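Home | Projects | Notebook | People | Contact

Notebook: Stembridge bioretention cells, December

Back at the bench after lunch, and I want to get this down before the numbers go stale in my head. Azlan Wibisono and I spent the morning rerunning the infiltration columns for the Stembridge retrofit, the ones packed with the new soil mix, and I'm a good deal happier than I was when we left things last time (I know, I said the same about the old mix, and look where that got us).

Quick recap for anyone picking this up cold. The Stembridge parking lots drain to the low corner by the loading docks, and the plan is to catch the first flush in two bioretention cells before it gets to the Ginting culvert. The cells only work if the media takes water fast enough in a storm and still holds it long enough for the plants and the mulch to do their bit on the metals. Our first mix had too many fines in it. It sealed over at the top and we had ponding that would have made a very nice duck habitat!

So, column A today. Sand, a little compost, and the shredded bark from the Stivo yard, packed in lifts the way Azlan likes to do it, with a gentle tamp after each one. We soaked it from the bottom up overnight to chase the air out. Falling head was steady through the whole run, and the drawdown took 22 minutes, well inside what we need. Column B was the same recipe with the bark screened finer, and it came in at 61 minutes. I made Azlan repeat it, bless him, and it hardly budged. That's a bigger gap than I expected from bark alone, and I'd like to see whether the fine stuff is migrating down and collecting on the choker layer. We'll have to take the column apart to find out, and I'd rather do that when neither of us is in a hurry.

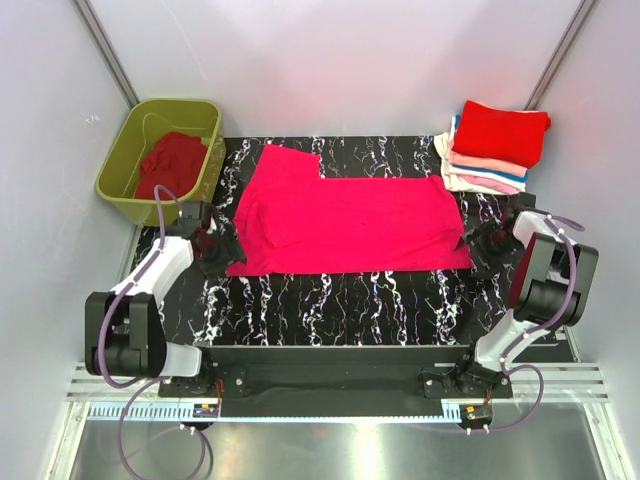 Pink garment on the black marbled surface, gripper at its left edge.

The outflow samples are in the fridge on the second shelf, labeled in green. Please don't move them behind the milk again. I want copper and zinc on both columns, and total suspended solids on the first liter separately, as the first liter off column A came out looking like weak tea and I suspect most of that is compost washing out. If it clears by the third flush I'll stop fretting about it.

The Voltness logger is still dropping readings. It lost almost two hours of level data overnight, and the clock had reset itself when I checked. I swapped the battery and reseated the cable, and it has behaved since, but I'm writing the head down by hand as well until I trust it again. The sheet is clipped to the column stand, so please add to it if you walk past.

Still to do: run column A again with the road salt solution, ask the Stivo yard whether they can screen the coarser bark consistently, and redraw the overflow riser for the east cell, where the grate sits too low against the new curb elevation. Azlan is taking the riser. I've got the salt, and I'll probably start it around 4 pm if the carboy is clean by then.

This site uses cookies to remember your settings. Accept | Decline

Contact the lab | Copyright Stembridge Stormwater Notebook | Back to top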